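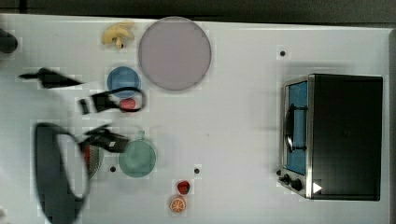 Ticket: play kitchen set, plush ketchup keeps toppling
Opened by: Seraina Baumgartner
Set: Trundetti play kitchen, bought in January
Status: waiting on parts

Hi again! I'm putting everything in one log this time so I don't have to retype it in the chat box. We own the toaster oven, the bowls, the big plate and the little fruit, and all of that is fine. My trouble is the felt ketchup bottle. It tips over if you so much as lean on the table, and then it rolls into the strawberries and we start over.

Wednesday, March 11, 2020

First I cleared a flat spot and wiped it down. No change. Then I tried it inside the blue bowl (too small, the bottle just leaned) and next to the big plate, where it lasted until somebody set down a cup. The dark green tray was my next idea, and that was a lot better -- I bumped the table a few times on purpose and it only went over once!

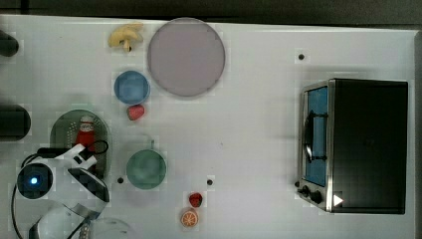 Ketchup on the green tray, bowls and plate where we usually keep them.

Your reply asked if the stuffing had shifted. I squeezed it all the way down and I think yes, the bottom feels rounder than it should. I pushed the filling toward the sides with my thumbs and sat it under a heavy cookbook overnight. In the morning it stood up nicely, but by lunch it was leaning again.

You also asked which bottle I have, because there are apparently two. Mine is the fuzzy red one with the stitched label: HEINZ, then 1869 in red thread, then TOMATO KETCHUP, with a tomato and a vine underneath. The stitching is a bit wobbly and I love it, so please don't swap it for a printed one.
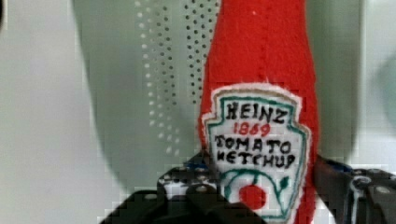 What I still need

1. A flat insert for the base, if you sell one. Your page lists a Grirnach disc at 80 mm and another at 100 mm. I'm guessing the 80 but I'd rather you told me.

2. Whether I can open the bottom seam myself. I can sew okay -- I just don't want to lose the warranty over it.

3. Spare stuffing, one small bag is plenty.

Mail is fine for all of it, same address as before. Thanks so much!

Seraina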